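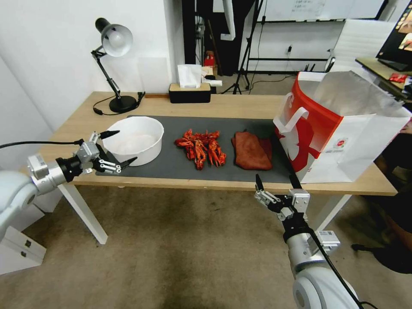 Maintained by the Jondura Teleoperation Group, Department of Mechanical Engineering, Ullen Institute

Tabletop teleoperation is a way of showing a robot a task by having a person drive its arms from a distance while the movements are recorded. The recorded runs, called demonstrations, are later used to train a control program that tries to carry out the same task without a driver. It belongs to the wider field of learning from demonstration, which also includes kinesthetic teaching, where a person takes hold of the arm and moves it by hand.

Methods

In leader-follower control, the operator holds a pair of small arms, the leaders, and the larger follower arms copy the angle of each joint. The Nyitrai rig, used by the Jondura group, works this way. Its leaders are built at a reduced scale and have a trigger at each wrist that opens and closes the matching gripper. Other systems use handheld controllers tracked in space and compute the joint angles from the position of the hand. These are cheaper to build but can behave oddly when the arm nears full stretch.

Kinesthetic teaching needs no second set of arms. It is harder to use with two arms at once, and the teacher's hands often get between the camera and the work.

What is recorded

A demonstration normally holds the camera views, the joint angles of both arms, the opening of each gripper and a short written label for the task. Labels are kept simple, such as "move the crayfish to the bucket" or "pick up the cloth." At Jondura, joint angles are stored 49 times a second. Camera views are stored more slowly and matched to the joint data by time stamp. 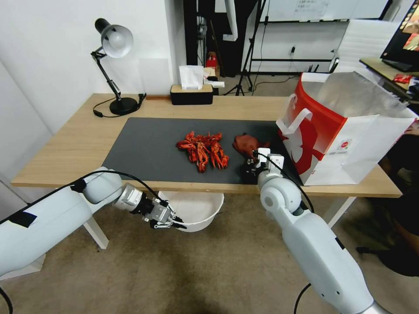 Most tasks are recorded many times with small changes in where things are placed. A program trained on a single layout tends to reach for the place where an object used to be. Bowls, buckets, lamps and bags may be left on or near the table so that the program learns to work among things that have no part in the task.

Choice of objects

Rigid objects with flat sides are the easiest to grip and are common in early work. Tangled piles and soft goods are more difficult. In a heap of crayfish, the claws and antennae catch on one another, so closing the gripper on one may bring up several. Cloth changes shape when it is touched, and a fold that was easy to grip in one run may be absent in the next.

Two-arm tasks add a question of timing. One arm may have to hold a container by the rim while the other brings something to it. New operators usually move one arm at a time, which makes for long recordings with one arm standing still. 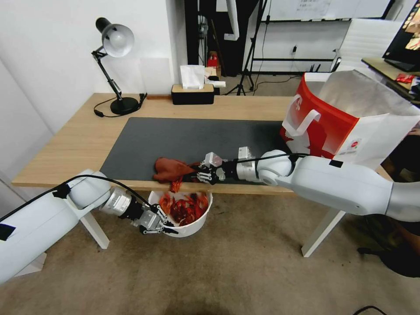 Pauses of this kind are sometimes trimmed before training, although trimming can remove the moment in which an operator is lining up a grip. The Merkow set, a collection of household tasks recorded by the Jondura group, keeps the pauses and marks them. It contains over 1000 demonstrations, of which 218 are marked as failed and are stored separately.

Limits

The quality of the result depends heavily on the operator. Two people may do the same task in different ways, and a program trained on both can hesitate between them. Most rigs also give the operator no sense of touch, so the force of a grip must be judged by eye.

See also: Kinesthetic teaching; Leader arm; Merkow set; Parallel gripper

Last revised 6 Apr 2020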